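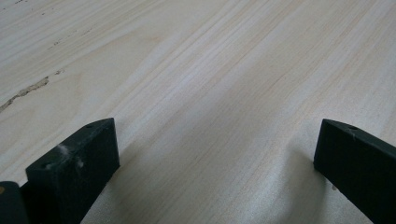 Lucie Thibodeau thinks the town gave up on its bakery too early, and that the people who complain about driving to Penner for bread are mostly the ones who stopped buying it at home. Dwight Bouchard has heard this before and doesn't argue.

"She's partly right," he says. "I also charged too much for rye."

Bouchard ran the bakery in Gundura for 11 years and closed it in August. At its best it sold 140 loaves on a market morning. By the last winter he was baking 80 and taking a good number of them home.

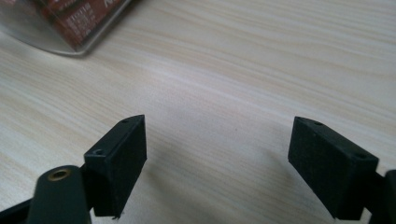
*2 min read*

He grew up over the hill in Flaltby, where his mother baked for the shearers, and he learned the trade at night in a supermarket. The Gundura shop came up cheap. The oven was old and took about 45 minutes longer to heat than the agent had told him, so he started at two in the morning instead of three.

"You get used to the hours. Your family doesn't."

Flour went up first, then power. He dropped the fruit buns, then the sourdough, then opened later. Each change lost him a few regulars. Asked whether he would do it differently, he takes a while to answer.

"I'd have shut for two weeks every winter and had a holiday. I was too scared people would get out of the habit."

These days he does the early shift at the Dastitz flour mill and is home by lunch. He still bakes, usually four loaves at a time, and drops one at his neighbour's. The shop is still for lease. A couple from the coast came to see it last month and asked him about the oven.

"I told them what time they'd have to get up," he says.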